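Grasping talk, speaker notes
Slot is 26 minutes with questions. Keep water nearby, and don't rush slide 4 like in the practice run.

Slide 1. Title
Say hello, thank Orsolya Bíró for the invitation. Mention right away that the work is joint with Géza Pap and Ainhoa Cantero, and that Ainhoa wrote nearly all of the training code. The project is called Putlow. If anyone asks, it's a street name.

Slide 2. The question
Can a five-fingered hand decide how hard to squeeze before it touches anything? Most of us do this without thinking. You reach for an egg and your hand is already gentle on the way there! Robots mostly close until a sensor complains, and with soft things the complaint can come too late. We wanted the guess to come first and the correction second.

Slide 3. What we tried
A wrist camera looks at the object during the reach. A small network turns the last few views into a "softness guess," one number per finger. That number sets the starting force limit, and then touch takes over. Pause on this, because people always think the camera runs the whole grasp. It hands off at contact.

Training used 2,000 reaches, all driven by a person wearing a glove. Géza and Bianka Szilágyi did the driving and deserve a round of applause.

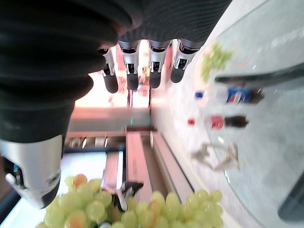
Slide 4. Why the wrist view
The guess has to be made from close up, and close up is messy. Our first version used one camera above the table, and it was lovely to look at and not much help, as the hand covered the object just when we cared most. From the wrist, the object gets bigger as you approach. Look at the grapes along the bottom, so near that you can see light coming through the skins, and then the second bunch farther back, which is just a green blur. Same kind of fruit, very different evidence. The cola bottles are a bit blurry too, but a label and a cap are still easy to pick out. So we let the network weigh late views more than early ones, and that one change helped more than making the network bigger. I love this result. Go slowly!

Slide 5. Results
We ran 400 test grasps on objects left out of training. Point to the two bars: touch only on the left, guess plus touch on the right. Damage to soft items went down clearly. On hard items there was hardly any difference, and that is what we hoped for, as we didn't want a timid hand that drops bottles.
Click for the curve. The gap is widest in the first moment after contact.

Slide 6. Where it fails
Be generous with time here. Fruit inside a bag is bad. Very ripe fruit that looks firm is worse. Boglárka Erdős asked in December whether the network has learned softness or has only learned names of things, and we still can't fully answer her. Show the painted foam blocks. It got some right, so there's something beyond names going on, but I wouldn't bet my lunch on it.

Slide 7. Next
Let the guess change after contact, so a wrong first idea can be fixed and remembered. Ainhoa has this half working.

Slide 8. Thanks
Names on screen. Leave it up during questions.

If asked about speed: the guess is ready before the fingers close, backup slide 2.
If asked about code: yes, we want to share it, talk to Ainhoa at the break.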